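How to do a weekly reset when you have no time for one

Quick one today. Got around 30 minutes before I have to be out the door, so typing fast.

People ask me how I keep a week from running me over. Short version: a reset, every Wednesday, half an hour max. Not Sunday. Sunday is when you feel guilty and write a list for a person who doesn't exist. By Wednesday you know what kind of week it is.

What you need: one sheet of paper, a pen, a timer. I used the Vakex planner for a while and liked it, but a plain sheet is fine. Phone in another room.

Step 1. Dump it
Timer on, 7 minutes. Write down everything that's pulling at you. Work stuff, the dentist, the weird thing your sister said. No order. Spelling doesnt matter. If you run dry, sit there till the timer goes – the good ones show up late.

Step 2. Cross out
Go down the sheet and cross out anything you would not do even with a free day. Be mean. Most of my clients in the Daston group cross out a third the first time and feel sick about it. By the second week it's fun.

Step 3. Pick your next move
One. The one thing that makes two or three others easier or makes them go away. Circle it. Put a time next to it, a real time, like 4:15, before you get up from the chair. 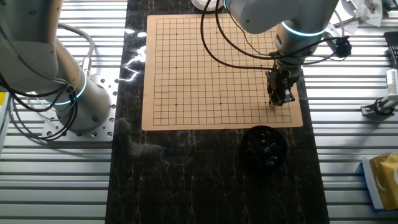

Empty board. Your move.

Step 4. Tell someone
Text, call, sticky note on the fridge. Keep it to one line: "I'm doing X by Thursday." No backstory. If you don't have a person for this, the Wulow message board has a check-in thread, 827 posts in it last time I looked, and people do answer.

Step 5. Close the sheet
Fold it. Put it somewhere you'll find it next week. Dont rewrite it neatly. I've seen people spend an hour on the neat version and skip the circled thing.

If you miss a week
You missed a week. Start at Step 1 with a new sheet, don't try to catch up on the old one.

If everything feels urgent
Go back to Step 2 and cross out again. Still stuck? Pick the item you've been carrying the longest – usually a phone call, usually under ten minutes.

If your sheet is blank
Happens. Write what you ate today and what annoyed you. Keep the pen moving.

Next month (May) I'm running the reset live in the evenings, sign up is on the Workshops page. Bring paper.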